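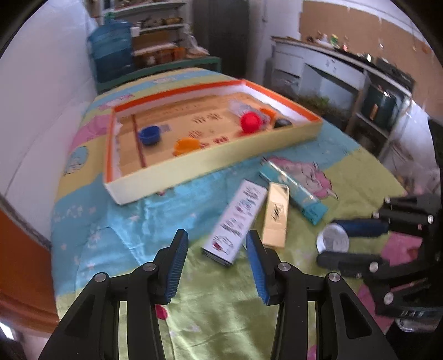

Sorting on the kids' bed, second round. Cardboard tray at the back, boxes still to be decided.

Search this list Go Advanced

Westine Household Swap List
Re: small stuff, where do you put it while you sort?
March 25, 2022
3 replies 8 shares

Replying to the message from the Jenside end of the list, which I have quoted in pieces below.

> We have a bedroom that two children share and everything under three inches
> ends up on the floor. I have tried sorting on the carpet and I lose half of it.
> I have tried the kitchen table but then we need the table. Where do other
> people do this?

On the bed. I make it first, pull the quilt flat, and work on top of that. Ours is a cartoon quilt in pastel panels, blue, green, pink and yellow, and I thought the print would make small things hard to find. It does for beads and puzzle pieces. For anything the size of a cup or a ball it makes no difference.

The other thing in favor of the bed is that it has to be cleared by bedtime. When I sorted on top of the white desk, the piles stayed there for 10 days and then went back in the drawers as they were. You can see from the top of it that I have not been back to that job.

> Do you use bins for the sorting or just make heaps?

I use one big open cardboard tray and keep everything else loose on the quilt. The tray is cream on the outside with an orange inner rim. Low sides are better than a deep box for this. With a deep box the children drop things in and can't see what is at the bottom, so they tip it out and you start over.

The rule in our house is that the tray holds loose things with no box of their own. At the stage shown that was a blue cup, an orange cup, a red ball, a clear plastic bottle, a small orange lid and a dark round thing in the corner. Boxes stay out on the quilt. There were three out at that point, a white one with red and blue drawings on it, a cream and gold one with black script lettering, and a light blue one with white graphics.

With boxes I do the same steps every time:

1. Open it and see if what is inside matches the outside.
2. If it is empty, ask whether anything in the tray fits it.
3. If nothing fits, it goes in the recycling. I used to save empty boxes because they were nice looking. I had 38 of them in the closet when we moved from Rundow, and I paid to have them moved.

The cream and gold one is the kind I find hardest. It is a good looking box and I can always think of a use for it. I gave myself until the end of March to use it for something or let it go.

> What about lids? I have a bag of lids and a bag of cups and I don't think
> any of them go together.

Same here. What worked for us was putting lids and cups out at the same time. If you do the lids one week and the cups the next, you will keep all of both. Get every cup in the house that has ever had a lid, including the ones in the kitchen and the car, and do them in one sitting. We ended with 7 pairs that fit. The loose lids went in a bag with the month written on it, and if no cup turns up for them in a month they go out. So far I have gone back to the bag once.

Don't try to match by color. Children's cups get sold in mixed colors and the lid is often a different one from the cup. Try it on and see if it seats.

> How do you store it afterward? I was looking at the stacking kind but they
> are not cheap and I don't want to buy the wrong size.

We have a stack of blue storage containers next to a wooden shelving unit, and a separate rack by the desk with dark green boxes on it. I would not tell anyone to copy it exactly. The blue ones hold more, but in a stack you have to lift the top ones off to reach what is underneath, and a child will not do that twice. So the stack is for things that come out a few times a year, and the open wooden shelves are for daily things. The shelves look messier. The children do put things back on them, and that is why I leave them that way.

If you are buying, measure the shelf depth before you go. I got this wrong at the Yeoman store and brought home containers that stuck out past the front of the shelf by the width of my hand. They took them back, but it was two trips.

I would also hold off buying anything until the sorting is finished. We needed fewer containers than I had figured on, and the extras turned into places to put things I had not made up my mind about.

> How long does it take with kids helping?

An hour for one bed's worth, and I stop there even if there is more. Mine are good for the first half and then they start playing with what they find. I let them. The younger one does balls and cups, the older one does boxes and anything with parts. I do not let either of them do the throwing out, since we had an incident with a set of game pieces that I am still hearing about.

A few small points that did not fit under your questions:

Push the pillows off before you start or things roll under them. Balls go in the tray first for the same reason.

Clear plastic bottles are easy to miss on a printed background. I keep them in the tray from the start.

If your bed frame has a rail at the head, check behind it when you finish. Ours is painted green and a fair number of small things end up between it and the mattress.

I have a spare cardboard tray, same sort as the one I use, if you or anyone else at the Jenside end wants it. It is clean and has no tears. I can leave it at the next swap or you can pick it up from our porch. I also have two bags of wooden blocks, no box, set not complete. Reply to me off the list for those so we don't fill up everyone's mail.

Still looking for: a low bookcase, any finish, no taller than a desk. I can collect it.

> Thanks in advance, and sorry for the long list of questions.

No trouble. Let us know how the lids come out.

0 comments on this message Share 8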